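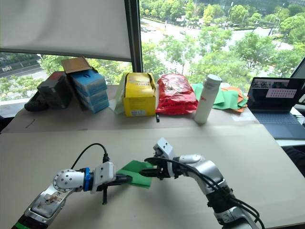
Table 2, cardboard sheets and green cloth.

Drerby workroom — fire and housekeeping check
December 23, 2019. Checked by Declan Scanlon.

Exit route to rear door: OK.
Extinguishers (2): OK. Pins and seals intact. Tags punched in October.
Emergency lighting: FAIL. Unit over the stairwell went out early in the test. Replace battery.
Cardboard storage: OK. Limit is 400 sheets indoors, remainder to the outside cage.
Heater clearance: OK after correction — pallet moved back to the floor line.
Power strips: one daisy chain by the sink, removed.

Recheck stairwell unit before reopening.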